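Büroklammern und Foldbackklammern durcheinander - wie sortiert ihr die?

Kategorie: Haushalt & Ordnung > Schreibtisch und Büromaterial

Frage

Hallo zusammen,

ich habe von meiner alten Arbeitsstelle eine ganze Tüte Büroklammern mitgenommen, die dort weggeworfen werden sollten. Bunte, kunststoffüberzogene, dazu silberne ohne Überzug und dazwischen Foldbackklammern in verschiedenen Größen. Alles ist ineinander verhakt. Wenn ich eine Klammer herausziehe, hängen 3 andere dran.

Jetzt möchte ich das einmal ordentlich wegräumen. Gekauft habe ich dafür schon eine durchsichtige Sortierbox von Sillow mit 14 Fächern, die Trennwände kann man herausnehmen. Meine Fragen:

1. Nach Farbe oder nach Größe sortieren? Farbe sieht besser aus, aber ich weiß nicht, ob das auf Dauer durchzuhalten ist.
2. Wie bekommt man den Klumpen auseinander, ohne jede Klammer einzeln anzufassen?
3. Gehören die Foldbackklammern mit in die Box oder getrennt davon?

Ich brauche die Klammern für Belege und für die Vereinspost, also nichts Aufwendiges. Der Platz in der Schublade ist begrenzt, zwei Boxen gehen nebeneinander hinein, mehr nicht. Magnetische Spender hatte ich schon, die mag ich nicht, da klebt nachher alles aneinander.

Danke schon mal.

Antwort 1 (als hilfreich markiert)

Ich habe das am Samstag mit unserem Bestand gemacht, der sah ähnlich aus wie deiner. Es dauert nicht so lange, wie man denkt, wenn man die Reihenfolge einhält.

Zuerst die Unterlage. Auf einem glatten Tisch rutschen die Klammern weg, und man bekommt sie mit den Fingern schlecht hoch. Nimm etwas mit Struktur, eine gerippte Matte oder zur Not ein Frotteehandtuch. Auf Rippen liegt die Klammer etwas hohl und lässt sich besser greifen. Meine Matte ist von Didetti und war eigentlich für das Bad gedacht.

Dann alles auskippen und flach auseinanderziehen. Nicht am Haufen zerren, sondern mit beiden Händen von der Mitte nach außen streichen. Was nur lose verhakt ist, löst sich dabei meistens von allein. Die festen Knäuel lege ich zur Seite und nehme sie mir am Schluss vor.

Als Nächstes kommen die Foldbackklammern heraus. Die sind groß, die sieht man sofort, und an ihren Bügeln hängt der Rest gern fest. Erst danach die Büroklammern in die Box.

So sieht das bei mir auf dem Tisch aus:

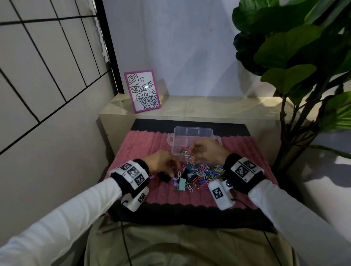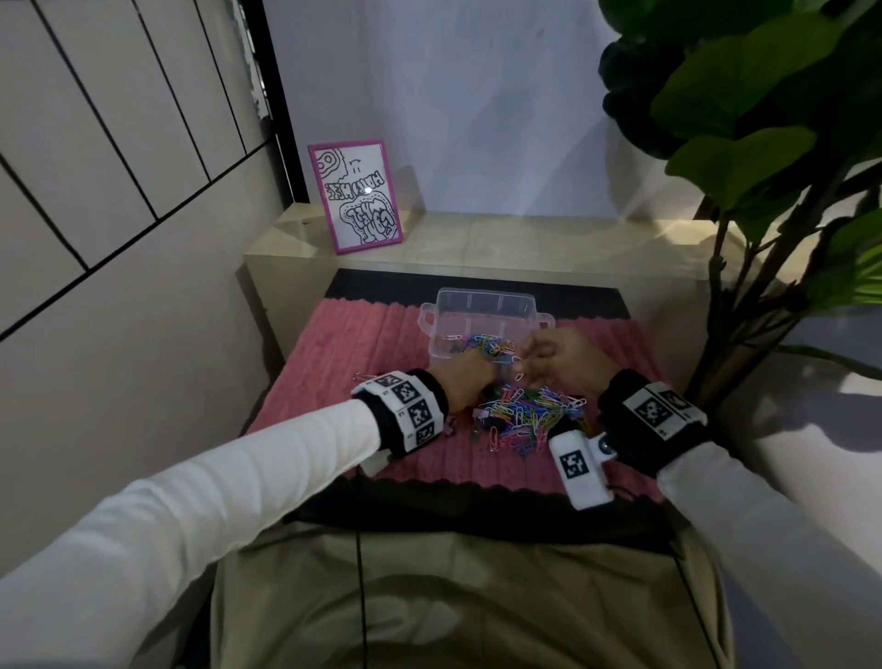
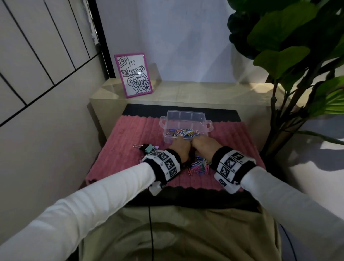 Zu deinen Fragen. Nach Farbe würde ich nur sortieren, wenn du die Farben auch für etwas benutzt, zum Beispiel Blau für bezahlt und Rosa für offen. Sonst ist nach ein paar Wochen wieder alles gemischt und man ärgert sich. Nach Größe lohnt sich immer, weil du beim Heften von dicken Stapeln sonst jedes Mal suchst. Bei mir sind es zwei Größen, klein und groß, dazu ein Fach für die silbernen. Die sind ohne Überzug und rutschen auf glattem Papier leichter ab, die nehme ich nur für Kleinkram.

14 Fächer sind für Büroklammern zu viel. Nimm einen Teil der Trennwände heraus, bis die Fächer so breit sind, dass du mit zwei Fingern bequem hineinkommst. Zu enge Fächer sind der Hauptgrund, warum man am Ende doch alles oben drauf wirft.

Foldbackklammern bitte getrennt. Sie brauchen viel Platz und drücken den Deckel hoch. Eine flache Dose reicht. Die ganz kleinen kannst du auf einen Streifen Karton klemmen, dann liegen sie nebeneinander und verhaken sich nicht.

Noch etwas zu den Knäueln: Schütteln in einem Glas bringt nichts, das macht es schlimmer. Ich halte das Knäuel an einer Klammer hoch und wackle leicht, dann fallen die ersten ab. Verbogene Klammern gleich aussortieren, die verhaken sich immer wieder. Die kommen bei uns zum Altmetall.

Kommentar der Fragestellerin: Danke, das mit den breiteren Fächern leuchtet mir ein. Ich hatte schon angefangen, jede Farbe einzeln zu legen, und hatte nach einer halben Stunde keine Lust mehr. Wie voll machst du die Fächer?

Kommentar zu Antwort 1: Bis zur Hälfte, höchstens zwei Drittel. Der Rest liegt bei mir in einem Beutel mit Zipper hinten in der Schublade. Wenn ein Fach leer ist, fülle ich nach.

Antwort 2

Ich würde den Aufwand nicht treiben. Ein Marmeladenglas, alles rein, fertig. Foldbacks in ein zweites Glas. Büroklammern kosten fast nichts.

Kommentar der Fragestellerin: Im Glas hatte ich sie früher, da verhaken sie sich ja gerade.

Antwort 3

Ich sehe das etwas anders als in Antwort 1, jedenfalls bei den Farben. Wir haben im Büro die Einsätze von Rugemalira, und da ist jede Farbe für sich. Das funktioniert seit Jahren, allerdings räumt bei uns auch nur eine Person die Klammern zurück. Sobald mehrere an die Schublade gehen, stimmt es mit dem Mischen.

Ein Kompromiss wäre helle und dunkle Farben zu trennen. Das geht beim Zurücklegen schnell, und ordentlich sieht es auch aus. Wenn du Belege für die Steuer klammerst und lange lagerst, nimm lieber die überzogenen. Bei den blanken hatte ich nach einem feuchten Keller Rostabdrücke auf dem Papier.

Was ich noch ergänzen würde: Achte darauf, wie der Deckel schließt. Bei manchen Boxen liegt er nicht auf den Trennwänden auf, dann wandern die dünnen Klammern beim Tragen von einem Fach ins andere. Ich hatte eine von Furska, da war genau das der Fall. Im Liegen in der Schublade ist es egal, aber sobald man die Box hochkant ins Regal stellt, kann man von vorne anfangen. Zum Testen ein paar kleine Klammern in ein Fach legen, Deckel zu, einmal kippen.

Und falls du für den Verein mehr Klammern hast, als du je brauchst: Schulen und Kitas nehmen so etwas oft, vor allem die bunten. Vorher kurz anrufen.

Kommentar der Fragestellerin: Gerade getestet, der Deckel liegt auf. Ich mache es jetzt nach Größe, silberne extra, und die Foldbackklammern kommen in eine alte Teedose. Den Überschuss biete ich der Grundschule an.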